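Wrist-view demos, visual-inertial tracking vs. external tracker: does the drift matter for policy training?
Forum: Manipulation / Data collection and learning
Replies: 9

tremulska_lab
We finished a comparison that a few people asked for in the calibration thread. Setup: hand-held parallel gripper with fisheye, one operator, one task (pick a foam letter off a cloth, place it in a tray). Each demonstration was logged with two pose sources at the same time, the onboard visual-inertial estimate and an external tracking module. We kept 462 demonstrations after filtering. Two policies, same architecture, same seed, same images. The only thing that changes is where the end-effector trajectory comes from.

Result on the arm, 60 rollouts per policy: the externally tracked set succeeded in 40, the visual-inertial set in 20. Most of the difference is in the grasp. Transport and release look the same for both.

kbd_offset
Which filter? If you dropped demos where the visual tracker lost its map, you already removed the worst of that set, and the gap should be bigger than what you report. If you kept them, it's an unfair comparison the other way.

tremulska_lab
Dropped a demo if either source reported loss of tracking. So both sets contain the same episodes. I agree this hides the failure rate of the visual tracker. We wanted to isolate drift inside "good" episodes.

hladun7
What is behind the workspace? Visual tracking on a plain wall or dark cloth is close to a worst case. You may be measuring your backdrop.

tremulska_lab
Black cloth, matte, clipped up. It was chosen to keep the background constant for the policy, and I accept that it starves the feature tracker. With the gripper pointed at the cloth, the usable corners come from whatever is pinned to it, from the creases, and from the strip of room above the top edge. The fingers are masked out before tracking, so they contribute nothing. 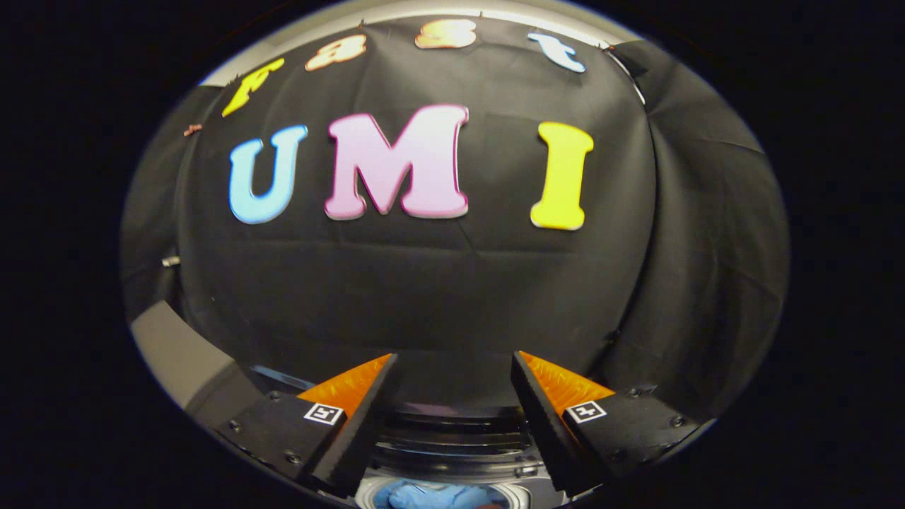
The gripper width is read from the finger tags in a separate step, and both policies share that signal. I checked the tag detections per episode and found no difference worth reporting, as expected, given that the images are identical. So the width channel can be ruled out. What remains is pose, and within pose mostly the last few centimeters before contact.

hladun7
Then the title of the thread is too general. You have shown that visual-inertial tracking is worse in front of black cloth. I would not call that a result about visual-inertial tracking.

kbd_offset
Disagree. Plenty of people record in front of a backdrop for exactly the reason given. It's a realistic condition. But I want to see the same protocol in a cluttered kitchen before anybody buys hardware because of this.

wimside_ops
We run the Burnik mount at Wimside with an external tracker and see a different problem. The transform between tracker and camera shifts slightly when the gripper gets dropped or the mount screws work loose. The trajectory is smooth and looks fine in every plot, but it's wrong by a constant. The policy then learns a constant error. With a visual tracker the pose comes from the same camera the policy uses, so you don't have that failure. Did you recalibrate between sessions?

tremulska_lab
At the start of every session, and once more at the end as a check. Start and end agreed within the repeatability of the calibration itself. We didn't drop it – or if someone did, they haven't told me.

wimside_ops
OK. Then I would add the start/end check to the write-up, it's more useful to us than the success numbers. Also, are the actions relative to the current pose or absolute?

tremulska_lab
Relative, over the prediction horizon. Slow drift across an episode should mostly cancel. That is why I suspect short jumps: when the visual tracker relocalizes, the pose steps, and the step lands inside one action chunk. The logs show more of these steps close to the cloth, where the strip above the top edge leaves the view.

hladun7
That's testable without new data. Detect the steps, mask those chunks from the loss, retrain. If the grasp failures go away, it was the jumps. If they don't, look at time offset between the IMU and the video, which produces the same symptom during fast approaches.

kbd_offset
Second the time offset. I've seen a one-frame error do this, and it was blamed on the tracker for a month.

tremulska_lab
Both are queued. Masked retrain first, offset sweep after. I'll also ask a moderator to put "plain backdrop" in the title. Checkpoints should be ready by Friday and I'll post the rollouts here, with failures split by phase.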